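Tidepool & Estuary Watchers Forum > Projects and Surveys > Settlement tiles vs. mesh bags for baby mussels

luo_tidewalker
Hi all! First August with our own survey site and I am completely hooked. We're a small group (me, Yulan Dong and her two teenagers) looking at where young mussels settle on the north side of the inlet. Right now we use unglazed tiles zip-tied to the old dock ladder. Yulan wants to switch to mesh bags stuffed with rope fiber. I like the tiles, they're so easy to photograph and the kids can see everything right there on the dock! Which do you all use? Our last pull gave 1,602 mussels across 19 tiles, and we counted every single one at the kitchen table with a hand lens and a lot of iced tea.

jianguo_j
1,602 is a great haul, congratulations! Team mesh bag here. Tiny mussels love anything hairy. On bare tile you mostly get them once barnacles and fuzz have moved in, so your first few weeks look emptier than the water really is.

Zhuoran Zeng
Going to disagree with Jianguo a little. Bags catch more, sure, but they also catch mud, amphipods, baby crabs and every scrap of eelgrass in the bay. Rinsing one takes me most of an evening. With tiles I can count on the dock and put the same tile back, and I get to watch the same patch change over the summer, which I love.
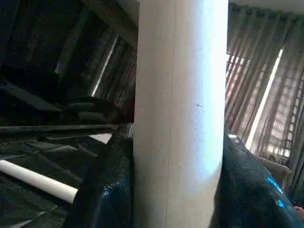
White column and dark plastic.

Is your ladder in the shade all day, Luo? That changes things more than the material does, in my experience. My sunny-side tiles turn into a lawn of green algae.

luo_tidewalker
Shade until lunch, then full sun. And oh wow, yes, the lawn! The top rungs are fluffy already. The low ones have sea squirts, the clear kind, and one of the kids has given them all names.

wendelin_leitner
Please do both! Hang a bag next to a tile at the same depth and pull them on the same tide. If you swap one for the other in the middle of a season you can't compare your early numbers with your late ones, and that would break my heart after all that counting.

Also -- and I say this as someone who ruined a whole season -- write the depth on the tag. In pencil, on waterproof paper. My marker tags were blank by the second pull.

jianguo_j
Seconding pencil. And Zhuoran, if rinsing takes all evening you're using too fine a sieve! Stack a coarse one on top, shake the whole thing in a bucket of seawater, and the eelgrass stays behind.

Zhuoran Zeng
I do stack them. The amphipods hang on to the fiber like it owes them money. I'm glad it works for you, but I still think it's a rough job for a family group with one bucket.

suqin_shi
Hello from the south end! I've been running bags on a 90-foot float line and I adore them, but I agree with Zhuoran that the sorting is slow. What saved me was freezing the bag overnight and doing the sorting the next day. You do lose the live animals, so if the kids like putting everything back, stick with tiles.

luo_tidewalker
Oh no, we always put everything back. That's the kids' favorite part. So freezing is out for us, but thank you, I'd never have thought of it.

suqin_shi
Totally understand! Then do a short soak. Leave the bag in for 2 weeks at a time and it never gets packed with mud in the first place.

jianguo_j
Two weeks is too short for my water. I get almost nothing before a month.

suqin_shi
Could be, your end of the bay is colder than mine.

wendelin_leitner
Try one bag at each length and see! You can't lose, it's rope in a sack. 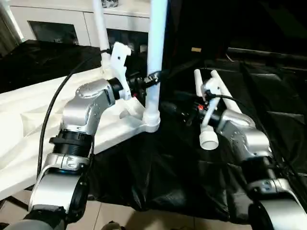

Silver arms, black fabric and white pipe.

For spacing, keep them far enough apart that they don't bang together in a blow. Mine rubbed all through one storm and the outsides were scraped bare.

luo_tidewalker
This is so helpful, thank you!! Yulan is reading over my shoulder and is very pleased that the bags got so many votes. Plan for now: keep every tile where it is, add a bag beside three of them, low, middle and high, and pencil tags on the lot. Does anyone know if dyed rope matters? All we have in the garage is orange.

Zhuoran Zeng
Orange is fine, I've had mussels on blue, orange and an old sneaker. Soak it in seawater for a few days first. And post your tile counts by rung when you have them, I'd love to see whether your low ones beat the high ones like mine do.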